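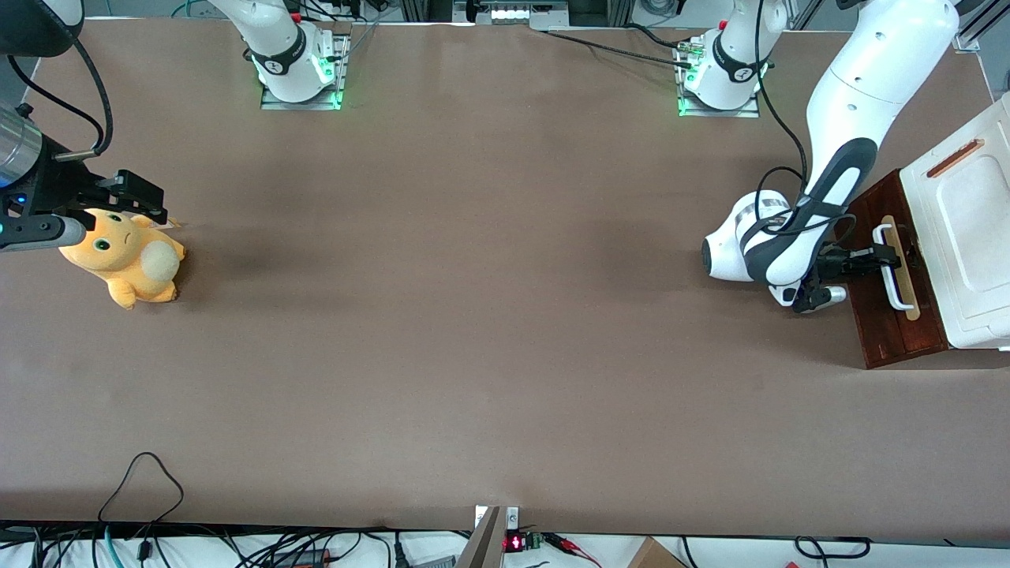

Large rectangular table with a smooth, matte surface in brown-taupe.

Jornska Table Covers
Frequently Asked Questions
Last updated: 02/06/2021

We are a small workshop and we cut table covers to the size of your table. Most questions we receive by mail are answered on this page. If yours is missing, please write to us with the measures of the table, so we can give a useful answer already in the first reply.

BEFORE YOU ORDER

What is the difference between Ondex and Dekar?
Ondex is our soft cover. It is flexible, it comes rolled in a tube, and you can take it off the table when you have guests and prefer to see the wood. Dekar is firmer and heavier. It is made to stay on the table the whole year, and it should not be rolled or folded again after it has been laid flat. For a dining table where children eat and draw, most of our customers take Ondex. For a sewing table or a hobby table we recommend Dekar.

Can I cut on it with a knife?
On Dekar you can use a rotary cutter with light pressure, but it will leave fine lines with the time. Please do not cut on Ondex. Neither of them is a cutting mat, and damage from blades is not covered by the guarantee.

Matte or glossy?
All our colors are matte. In the past we had a glossy finish, and we stopped it because we received many letters about reflections from the lamp and about fingerprints. Under a strong ceiling lamp even a matte cover will show a soft light spot, especially in the darker colors.

Which color shows the least dirt?
The middle tones: taupe, gray-brown, olive. Very dark covers show flour and dust, very light ones show coffee and pencil. If you eat at the table every day, take a color that is near to the color of bread crumbs. It sounds strange, but our customers thank us for this advice.

Can I get samples?
Yes. You may choose up to five colors and we send the samples in a normal letter. Please look at them on the table itself, in the morning and also in the evening with the lamp on. Colors on a screen are never exact, and brown tones are the most difficult ones. Taupe in particular can look pink on one telephone and green on another.

MEASURING

How do I measure a rectangular table?
Measure the length at both long sides and the width at both short sides. Old tables are very often not perfectly rectangular. If the two numbers are different, write us both and tell us which side is which. Do not add anything for the edge. We cut to the number you give.

Should the cover go until the edge of the table?
This is a matter of taste. A cover of exactly the same size looks cleaner, but a small mistake in measuring is visible immediately. A cover that is a little bit smaller than the table leaves a narrow border of wood and forgives more. Please do not order Dekar larger than the table, because the edge would stand out and people would catch it with the sleeve.

My table has rounded corners. Is it possible?
Yes, it is. Put a sheet of paper under the corner, draw along the edge with a pencil, and send us the paper by mail. A photo is not enough. If all the corners are equal, one drawing is sufficient.

What about round and oval tables?
Round is easy, we only need the diameter, measured two times in different directions. For oval tables we need a paper pattern of one quarter of the table. Kanyarat Yimyam in our office can send you a sheet with instructions for the pattern, if you ask for it.

My table can be extended. What do I do?
We suggest two pieces: one for the table in its normal size and one for the extension leaf. There will be a visible line between them. One long cover is also possible, but then you must roll a part of it when the table is short, and with Dekar this does not work.

DAILY USE AND CLEANING

How do I clean the cover?
With a damp cloth and a drop of dish soap. Afterward wipe it one more time with clear water, otherwise the soap makes a film and the matte surface begins to look shiny in some places. Please do not use scouring powder, acetone or the rough side of the sponge.

There is a stain from a ballpoint pen. Can I remove it?
If the stain is fresh, try a little rubbing alcohol on a white cloth, first in a corner. Press, do not rub. If the ink is there since several days, it has probably gone into the surface and we cannot promise anything. Turmeric and hair dye are the same case.

Can I put hot pots on it?
No. Please use a trivet. A cup of tea is no problem, a pot from the stove is. Also be careful with the bottom of a laptop that works for many hours, and with the glue gun.

The cover smells when it is new. Is this normal?
A light smell is normal after unpacking. Lay the cover open in a room with an open window. The smell goes away by itself in most homes within a few days, and in summer faster. If it does not become weaker, please write to us.

There are waves in my Ondex. What did I do wrong?
Probably nothing. The cover has been in a tube and it remembers this form. Lay it with the matte side up, put some heavy books on the ends, and leave it for a night. In winter, let it first come to room temperature before you unroll it. Please do not use an iron or a hair dryer.

There are air bubbles under my Dekar.
Lift one side slowly and lay it down again from the middle to the outside, with the flat hand. The table must be dry and free of wax. On freshly oiled tables you should wait at least 8 weeks, otherwise the oil and the cover can stick to each other.

Will the cover protect my table from water?
It protects from above. Water that runs over the edge can go under the cover and stay there without being seen, so after a big spill please lift it and dry both sides.

DELIVERY, RETURNS AND GUARANTEE

How long does it take?
Normally around 12 working days from the payment until the parcel leaves our workshop. In August our workshop is closed for the holidays and orders wait until we are back. You will receive a mail when the cover is cut.

Can I change the measures after the order?
As long as the cover is not cut, yes, and without cost. After that it is unfortunately not possible.

Can I return a cover that was cut for me?
If we made the mistake, we cut a new one and you do not pay anything. If the measure in your order was wrong, we cannot take the cover back, but if your table is smaller than the cover we can often cut it again for a small fee. You pay the shipping to us, we pay the way back.

What is the largest size?
The longest Dekar we can send in one piece is 2,000 millimeters. For longer tables we make two pieces with a straight joint. Ondex comes from the roll and can be longer, please ask.

What does the guarantee include?
The surface, the color and the cut edge, under normal use inside the house. It does not include sunlight on a terrace, burns, cuts or the teeth of animals.

Do you still sell the Escobar felt underlay?
Yes, but only in gray and only together with a cover. The underlay makes the table more quiet and it helps on glass tables, where a cover alone can slide. It must be ordered in the same moment as the cover, so that we can cut both in one step. For an Escobar that you bought before, we can cut a cover to the same pattern if you send us the old order number.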